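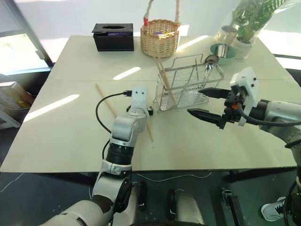

Section 3: Setting Up Your Folding Table

This section covers the Ernard folding table from the box to the first dinner. If you bought the Ernard bench as well, leave it in its carton for now. It has its own section and its own grievances.

Before you start

You will need a Phillips screwdriver, the hex key from the small bag taped inside the lid, and a blanket or rug you don't mind lying on. Power drivers are not recommended. The inserts in the underside of the top are brass, the screws are steel, and the drill always wins.

Cut the straps and lift the carton away. Do not slide the table out by its legs. Check that the bag marked A holds the long screws and the bag marked B holds the short ones. If they are the other way round, please write to us at the address in Section 8 and then carry on with the bags swapped.

CAUTION: Long screws in the short holes will come out through the tabletop. We no longer replace tops for this reason, although we do enjoy the photographs.

3.1 Attaching the legs

1. Lay the top face down on the blanket. The face is the side without holes.

2. Place a leg frame over each set of holes, with the hinge toward the middle of the table. The folded legs should lie flat inside the rim. If they stick out over the ends like a diving board, turn the frames around.

3. Start all the long screws by hand, two turns each. Only then tighten them with the hex key, working corner to corner.

4. Fit the cross brace with the short screws. The brace has a slight bow in it, and the bow faces the floor once the table is standing. It came that way on purpose. Please don't hammer it straight.

5. Open each leg frame until the latch clicks. Push on the leg. If it moves, what you heard was something else.

Note: New latches are stiff. A drop of sewing machine oil on the pin helps. Cooking oil also helps, for a week, and then it turns to glue.

3.2 Standing it up

6. Get a second person. The table is light enough to lift alone and wide enough to make you regret it.

7. Tip the table onto its long edge, then lift and turn it together. Keep fingers away from the hinges.

8. Set it down on all the feet at once. Dragging it upright on two feet bends the lower tube, and a bent tube is not covered by the warranty in Section 8, however well the letter is written.

3.3 Leveling

Your table is flat. Your floor probably isn't. Each foot has a threaded glide that screws in and out.

9. Press down on each corner in turn and find the pair that rocks.

10. On the corner that lifts, turn the glide counterclockwise until the rocking stops. A half turn at a time is plenty.

11. Move the table to where you really want it, and do steps 9 and 10 again. We could have told you this first, but people never decide until they've seen it standing.

CAUTION: Do not unscrew a glide past the red mark on its thread. Folded cardboard under the foot is allowed and has a long tradition behind it.

3.4 Choosing a spot

The top has a lacquer finish that dislikes strong sun. Next to a south-facing window it will yellow slowly and evenly, except under the fruit bowl, where you'll have a perfect white circle forever. Shift your bowls and mats now and then, or pull the curtain at midday.

Keep the table a hand's width from radiators. Priresmont owners with underfloor heating should use the felt pads sold separately as the Antwi kit.

3.5 Cleaning

Wipe with a damp cloth and a little dish soap, then with a dry one. For ink, use rubbing alcohol on a cotton ball and stop when the ink is gone. Scouring powder will take off the ink, the lacquer and your afternoon.

Skelosance wax paste may be used on the wooden edge strip only. On the top it leaves a film that shows every forearm.

3.6 Folding and storing

12. Clear the table. This includes the cup you're still drinking from.

13. Turn it on its edge, press both latches on one frame and fold it in. Repeat at the other end.

14. Store it upright on the long edge, against a wall, with something in front of it. Flat storage is fine if you never put anything on top, so flat storage is not fine.

Check the frame screws every October, or whenever the table begins to squeak at mealtimes. A quarter turn on each is usually enough.

Text: Ekrem Gündoğdu. Drawings and corrections to steps 2 and 4: Cengiz Gündoğdu.
Revised 8 December 2018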